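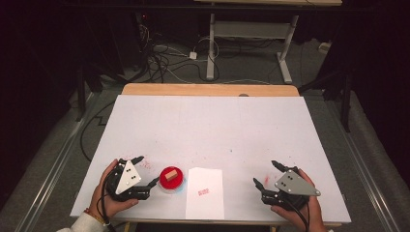 4.2 Bench rules for hand-held gripper demonstrations

Most written guidance on demonstration data begins once the recording is on disk, and we think the most enjoyable and most useful work lies earlier, at the bench. The rules in this section grew out of desk tasks at the Prullwood site, where a person holds a gripper in each hand and does the job at normal working height. Marks left on a surface turned out to be a much richer topic than we had planned for. In Figure 3 the sheet already carries its small red stamped mark, the wooden block rests on the round red dish, and faint red specks show on the white board near both grippers. Our first draft of the rules said only that the bench should be "clean at the start". Two careful people can read that in two quite different ways, and ours did.

The revised wording splits the bench into things that must be reset and things that must be logged. The sheet, the block and the dish are reset. Marks on the board are logged. A mark that can be wiped off is wiped off between blocks of recordings, never between single recordings, so that one block shares one background. We were surprised by how well this went down with the people doing the work. Slavica Hoxha had argued for it from the start: wiping after every attempt breaks the rhythm of the hands, and the rhythm is part of what we want to record.

Block length is fixed at 12 recordings. The person at the bench then puts both grippers down and checks the board, and the reviewer opens the log. Shorter blocks gave us lovely tidy boards and tired, irritable people. With longer ones the log entries became vague ("some red, left side"), and Marichka Onyshchenko could not match them to the recordings afterwards.

4.3 Start and end states

A recording has to begin from a state that a reader of the rules could rebuild without us. For the stamping task the start state is given in words and with a paper template: dish near the front edge of the board, block on the dish, sheet to its right and upright as seen by the person. Small differences in the angle of the block are allowed, and we would encourage other groups to allow them too. A block set down square every time teaches very little about picking up a block that is not.

Whether the sheet may already bear a mark caused the liveliest argument of the whole project. Hafiz Nasution wanted a fresh sheet each time. Roland Tindall pointed out that real forms are stamped more than once, and that a model trained only on blank sheets could treat an old mark as a finished job. Both kinds are now permitted, provided the log says which was used. Of the 700 recordings in the set, 157 begin with a marked sheet, and these have become our favourite part of it for testing.

The end state is stricter. Both grippers must be clear of the sheet, and the block must be back on the dish or flat on the board. An unreadable mark does not make a recording invalid. It is scored separately, on a scale borrowed from the Bickerstaff print checks, and the score travels with the file. Throwing out poor marks would have hidden exactly the attempts in which grip and pressure are most interesting!

4.4 Cables and hand position

Each gripper has its own cable, and the rule is that it runs down past the near edge of the board, never across the working area. Slack is tested before each block by reaching for the far corners with both hands. If either cable pulls, the block does not start. Cables on the floor are kept clear of the place where the person stands, and a second person walks the floor before the first block of the day.

We do not prescribe how the grippers are held. The early Zellico protocol asked for level wrists throughout, and we followed it for 200 trial recordings that are not part of the released set. The movements were stiff and slow. Once the rule was dropped, people let the fingers come in from the side or from the front as the job required, and the range of approach angles widened in a way we found thrilling to look at. The one remaining limit is that the two sets of fingers should not touch each other unless the task sheet calls for a handover.

4.5 Who may change a rule

Anybody at the bench may propose a change, but no change takes effect in the middle of a block. Proposals go into the same log as the marks, and Cyril Holroyd merges them at the end of the week under a new version number. The version used for the released set was fixed on May 15, 2023. Recordings made under the August revision, which adds the Jurico tray tasks, are kept in a separate folder and are not mixed into the results of Section 5.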